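Small parts in bags keep throwing off our bench scale counts

Rungnapa Kaewmanee
March 20, 2026

I do the stock counts for a small repair shop. We buy plastic fittings in bulk and repack them into clear bags, then count returns by weight on a bench scale with a parts-counting mode. Counts on the larger fittings are fine. Counts on the smallest ones drift. A bag I know holds 64 will read 62 or 66, and last August a full carton came up as 1,427 when the packing slip said otherwise and a hand count agreed with the slip.

The scale passes its check with the test weight. I set the piece weight using 10 pieces, as the quick start card says. I tare with an empty bag from the same roll. The bench is solid and there is no fan nearby. Is this a scale fault, or am I setting it up wrong?

Tassanee Wattanapong

Your sample is too small. A counting scale weighs the sample, divides by the number you enter, and stores the result as the piece weight. Any error in the sample weight gets divided by the same number and then multiplied by every piece you count afterward.

Work it through. Say the scale reads to 0.1 g and your fitting weighs 0.4 g. Ten pieces weigh 4.0 g, and the reading could be off by 0.05 g from rounding alone. That is 1.25 percent. On a bag of 64 you are already close to one piece out before anything else goes wrong. On a carton you are out by a lot more. Sample with 100 pieces and the rounding part drops to 0.125 percent.

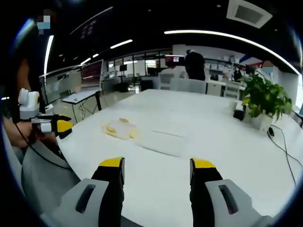 3 min read

The bag is the second problem. Bags from one roll do not all weigh the same, and with light parts the difference can be worth a piece or more. Weigh 20 empty bags together, then weigh a few one at a time if your scale resolves that far. If the spread is more than half a piece weight, stop using a stored tare. Empty the parts into a flat tray that you have already zeroed on the pan, count, and put them back in the bag. It adds a step but removes the bag from the calculation.

Third, check the parts. Molded pieces from different cavities or different batches can differ by a few percent. Set a new piece weight for each batch and write it on the carton. Do not carry one over from the last delivery.

Passing the test weight tells you very little in this case. The usual test weight is near the top of the range, and you are working near the bottom. Look in the manual for the minimum piece weight in counting mode. If your fitting is below it, no setup will fix the drift and you need a scale with finer resolution.

Bredach

get a better scale. we had the same thing and replaced ours, no trouble after

Lasell

Agree with the larger sample. Two things to add.

Let it warm up. Ours wanders for the first half hour after power on, and the manual asks for 30 minutes before counting. Zero it again after that, with the tray on if you use one.

Also look for a setting called auto update or sample enhancement. With it on, the scale recalculates the piece weight as you add parts. It helps if you add them in small lots. If you drop a whole bag on at once, ours ignores the update, and some older models will accept it and store a wrong value. I leave it off and take one good sample by hand.

For a known bag of 56 I get 56 every time now, same size of part as yours by the sound of it.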